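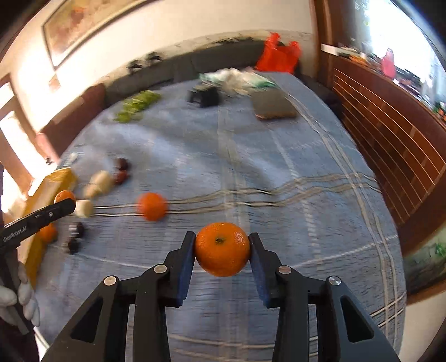

Keeping Citrus and Other Fruit at the Table

Guidance for households, issued by the Zunstead Home Advice Service
Last reviewed 18 Sep 2025

Mandarins and other small citrus are among the fruits most often wasted in the home. The advice on this page applies to fruit bought loose or in nets, and to fruit set out on a cloth-covered table for the family to help itself. It replaces the leaflet formerly available from the Gernton office.

Choosing fruit

A sound mandarin feels heavy for its size. The skin should be bright and slightly glossy, with fine dimples, and should give a little when pressed at the sides. A slightly flattened shape is normal in mandarins and is no sign of damage. A small scar where the stem was attached, greenish or brown, is likewise normal. Reject any fruit with a soft, sunken patch or a white or green bloom.

Where fruit is sold in nets, turn the net over before buying. Damage is most often found underneath, where the weight of the other fruit has rested.

Storing

Mandarins may be left in a cool room for up to a week. In a heated kitchen they dry out more quickly and are better kept in the salad drawer of the refrigerator. Remove them from the net or bag first and place them in a single layer where space allows - fruit at the bottom of a deep bowl bruises and goes mouldy unnoticed.

Check the fruit every 3 days. Take out anything that has begun to spoil and wipe the bowl before returning the rest. Fruit that was touching a mouldy piece should be washed, dried and eaten first.

Apples and bananas should have a bowl of their own. Grapes and cherries belong in the refrigerator and should be washed only when they are to be eaten.

Setting fruit out on a cloth

A woven cloth is a suitable surface for whole, dry fruit. Plaids and stripes in blue or grey show orange fruit to advantage and are forgiving of small marks. Shake the cloth out of doors before use and smooth the larger folds, as round fruit will roll along them. Cut or peeled fruit should always be placed on a plate.

Wash and dry citrus before it is set out if the peel is to be grated or used in baking. Unwaxed fruit is preferable for this purpose.

Juice and fruit stains

1. Lift off any pulp with a blunt knife. Do not rub.
2. Rinse the mark from the back of the cloth under cold running water.
3. Work in a little washing-up liquid and leave for 9 minutes.
4. Rinse again and wash at the temperature given on the care label.
5. Dry away from the tumble dryer until the mark has gone entirely. Heat will set what remains.

Dark fruits such as cherries and plums leave a more stubborn mark than citrus. For white or colour-fast cottons, soak in cool water with an oxygen-based stain remover before washing. Test coloured cloths on a hem first.

Using the peel

Clean peel may be dried on a rack and kept in a closed jar for flavouring stews and cakes. Small amounts of citrus peel may go into the compost, cut up finely. Residents of Ledesma should consult their own collection leaflet, as arrangements there change in October.

Related pages: Caring for table linen - Storing root vegetables - Cleaning wooden bowls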